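The Tray Table at Ulow
Gallery page, put up 9 February 2001

Welcome, and do come in! Several of you have written since the last newsletter to ask how we are getting on with the workroom at Ulow, and whether there is really such a thing as the tray table or whether I made it up to fill a column. There is such a thing. I have been meaning to give it a page of its own for ages, and with the evenings still so dark and the garden doing nothing at all, I have finally sat down to it.

For those who are new, the tray table is simply the place where small things get put down, sorted, wiped and sent on to wherever they ought to be. My grandmother kept one in her back kitchen at Liltus (hers was an old washstand with a leg that had to be wedged) and I don't believe anything was ever lost in that house for more than an afternoon. Keys, string, seed packets, the odd button, it all went on the tray first. When we took on the workroom I knew I wanted the same arrangement, and I went on about it so much that the others gave in.

Choosing a tray took far longer than it should have. I went through the whole of the Lindgren catalogue, all 964 pages of it, twice, and came away with nothing but a sore thumb. What you want is a decent raised side, so that things don't go rolling off when somebody leans on the table, and a base plain enough that you can spot a pin on it. A cloth close by is the other half of the business, and it should be one you don't mind getting grubby, as it will spend its life in a heap whatever you say to people. Mine at home has been through the wash so often it is nearly see-through, and I wouldn't swap it for a new one!

We do try to give everything a proper wipe down at the end of the week, though a white top shows every crumb of dirt and I have stopped fretting about it between times. Warm water and a drop of washing-up liquid does very well. I tried the Gustimano polish that was so highly recommended to me and it left smears I was chasing until supper.

More pages will follow in March, when I hope to have got round to the drawers. Do send in your own comments in the meantime, I read every one and I like hearing how other people manage.

The tray on the table, with the striped red cloth beside it and the desk and drawers further back.

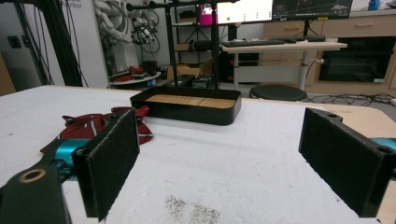
Dexter Rosenthal writes that he has kept a tray by his own back door for years, and that the only rule worth having is to empty it every night before bed, even if that means carrying the lot upstairs in your dressing gown pockets.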